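18 septembre 2019. Encore une journée à ranger des boissons pour le projet Tander !
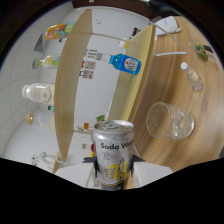 Mon souci, c'est la variété — Joon-young en veut 1000, des exemples, et pas 1000 fois le même geste. Alors je change de prise, d'angle, de vitesse. La canette argentée, par exemple, je la tiens par le bas, entre les deux doigts blancs.
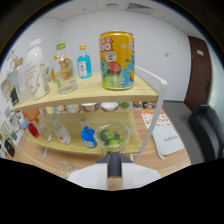
*Photo : Kyung-hwa Woo*

J'en ai raté 17 ce matin (trop pressée, comme toujours), je les ai mis à part.
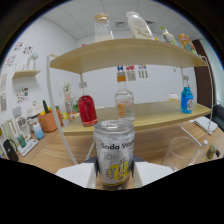
Demain, Sandro relance l'apprentissage avec les 70 premiers, et moi je recommence plus lentement.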